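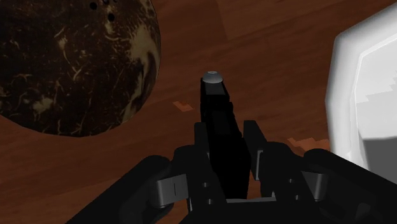 Page last changed: 3/22/25

Evaluation of the Trovar simulation kit for tabletop grasping
Project report, Robotics Laboratory course, Lurside Technical College

1. Purpose of the project

Our department has one real arm and many students who want to use it. In the autumn semester the waiting list became so long that two groups could not finish their practical work. The laboratory therefore asked for a student project to test if a commercial simulation kit can take over a part of the exercises. I received this task in November. The kit is called Trovar and it is sold to schools and small companies as a yearly license. I had no contact with the seller before, and the license for the test was paid by the department.

The report is written for the teachers who must decide about the purchase. I tried to describe the good and the weak points in the same detail.

2. What the kit contains

Trovar has three parts: the physics program, an editor for building the table and the room, and a recorder which saves the camera views and the joint positions. Objects are bought separately. We took the household package from Clakport, with 44 objects, and it is made to be opened directly in the editor. Models of several arms are included. I selected the arm with a two-finger parallel gripper, mounted on a pedestal beside a table, and used it for the whole project.

Installation took me one afternoon. The written instructions are correct but short. The chapter about the license server uses a menu name from an older version, and I lost much time there.

3. Method

I wrote a simple grasping program which moves the gripper over the object, opens the fingers, goes down, closes, and lifts the object by a hand width. A grasp is successful if the object stays between the fingers for the full waiting time. Each of the 20 objects that I selected from the package was tried in different positions on the table. In total 300 grasps were recorded. I did not change the friction values, because a new student would also not change them.

I also looked at every recording from the wrist camera view. The exercises in our course use this view, so its quality is important for us.

4. Results of the grasping

Small boxes and flat-sided objects were easy and gave almost the same result each time. Round objects were more difficult. The bowling ball is too wide for the gripper, and the program should refuse it. In the first version it did not refuse, it only pushed the ball away. After I added a check of the object width this stopped.

Thin and flat things were the worst group. The fingers come from straight above and there is nothing to hold. When I tried these with a sideways approach, the wrist came too near to the table and the collision warning stopped the motion. I think this is correct behavior, and the warning message was clear.

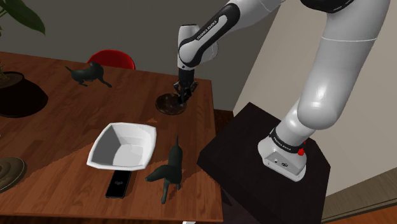 Setting up the room for a new exercise is the part of Trovar that I like the most. I could drag the objects to the table, turn them, and save the layout with a name. Mixed layouts were the most useful for teaching. With the dog figurine standing in front of the dark disk, and the gripper directly over the disk, a student must think about how the arm comes in and goes out without touching the thin legs. The phone lying under the front rim of the square bowl is a good problem of the same type. A program that takes the nearest object first will choose badly. The editor gave no warning when I put two objects so near to each other, and I would like to have such a warning as an option.

5. Image quality

The wood of the table has a good grain and the shadows are soft. For our exercises in color separation this is enough. Dark objects on a dark part of the table are hard to separate, but it is also so in the real laboratory.

I found one weak point in the wrist view. The black gripper fills a large part of the lower picture, and its parts are hard to tell from each other when the light is low. An object at the side can be hidden partly behind a finger. The seller offers a mask for the gripper area, but we did not have it in our license level.

6. Speed and stability

On the laboratory computers the program ran without problems when only one camera was recorded. With two cameras it became slow, and on the older computers it was slower than real time. The program closed itself two times during the project. Both times the recording was saved up to the last grasp. A file of 100 grasps with two cameras is too big for the student storage, so the recordings must go to the shared disk.

7. Recommendation

I recommend to buy Trovar for the first half of the course, where the students learn coordinates, approach directions and simple planning. For the force exercises the real arm is still necessary. I did not compare the simulated contact force with measured values, and this should be done by a next project.

The Clakport package can be bought later. The basic shapes inside Trovar are sufficient for the first exercises.

8. Files

The grasping program, the saved layouts and the table of all results are in the course folder under the project name. To open the layouts, the Clakport package must be installed first, otherwise the table is loaded without objects and no error is shown.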